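Notebook, kitchen cell (Irum)
06/07/2024

Cable and gripper work on the two-arm cell, then a few runs with the counter laid out.

Started with the left arm. The black cable was pulling tight when the wrist turned past the point where we normally reach down below the counter edge. Undid the ties from the elbow up and gave it a longer loop. Worked through all 7 joints one at a time at slow speed with a hand on the cable — no snagging now. The right arm has the shorter loop still. It's fine for the reaches we do, so I left it.

Joint plate screws on the left arm: checked with the driver, 2 were a bit loose, both on the same plate. Tightened and marked with paint pen. Same check on the right arm, nothing to do.

Fingers next. Wiped down both pairs with a damp cloth and let them dry before touching anything. The rubber on one of the left ones is scuffed along the outer side. It still closes square against its partner, so it stays on. We have 3 spares in the Staltanex box, and I'd like to order more before August. Culard quoted for a softer compound last time. If anyone has that quote, please put it in the folder.

Re-zeroed both grippers after the wipe. Procedure as in the Vass setup sheet: open fully, close on nothing, open again, save. The sheet says to do this with the arm parked, but I've been doing it with the arm held out in front of the counter and get the same numbers.

Wrist camera: cleaned the lens, checked the mount. With the fingers open it should see the front edge of the table and a good piece of the floor between the tips. If the fingers cover more than that, the mount has slipped and needs turning back before any run.

Counter layout for the runs is the usual one, cutting board and slicer on the left, food processor on the right, shallow steel bowl in front of it. The right arm does the lavender pieces. They're smooth and light, and they turn in the grip if the force is set low. Went up 7 points on the closing force and kept that value for the rest of the session. Saved under the Irum profile, old value noted on the inside cover.

Still to do: new ties for the right arm cable, look at the left wrist again after a week of use.
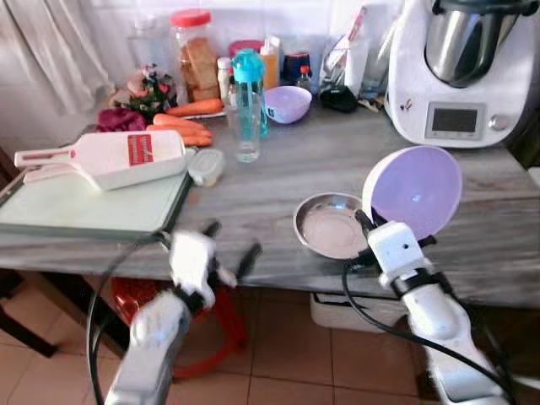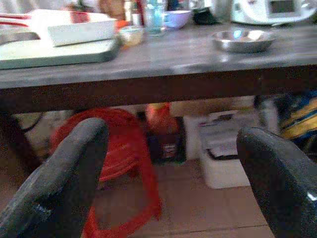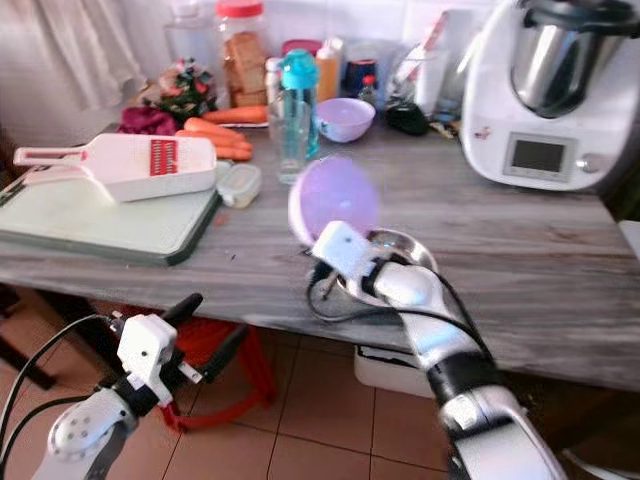 First and last: head camera, right gripper with a lavender piece, left one open. Middle: wrist camera, fingers open.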